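Ticket 457: Arm restarts by itself after emergency stop is released
Site: Borncombe, kitchen bench
Opened by: Mohcine Tawfik
Assigned to: Ghizlane Shawky
Priority: was Low, now High (changed by G. Shawky, who had words)

Mohcine Tawfik, 09:35
Pressed the stop to move a mug. Twisted the button back out and the arm carried on with its reach as if I'd merely coughed. Nobody hurt. Mug fine. Logged as Low as it does save a walk back to the desk.

Ghizlane Shawky, 09:53
Changed to High. Letting the button out must never start anything moving. It may only allow a restart, and the restart is a separate, deliberate act by a person who has looked at the table first. This is rule one on the Trokanholm bench sheet, in large type, above the kettle.

Mohcine Tawfik, 10:10
I'd always taken that sheet to be about the kettle. What do you need from me?

Ghizlane Shawky, 10:14
Bench as it stands, please, before anybody tidies it. Also the start-up script and the name of whoever last edited it.
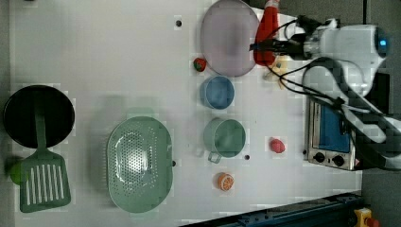 Does pressing pause on the screen count as a stop while I reach in?
Pause is only a request to the software, so use the red button before any hand goes over the table, and keep it pressed until the hand is back.

Ghizlane Shawky, 11:35
Found it. Line 53 of the start-up script has auto_resume set to true, added in March with the comment "temporary – demo". Hazem Radwan has owned up, with dignity. Set to false. Tested with the speed limit at its lowest: button out, no movement; reset, no movement; start pressed, arm moves.

Two more for the bench owner while I'm here. Cables should be tied back clear of the reach area, and the stop gets tested at the start of each shift and signed for. The last signature on the Gidine sheet is a drawing of a cat.

Mohcine Tawfik, 11:48
The cat is Rania's. Cables on my list for this afternoon.

Status: waiting on cables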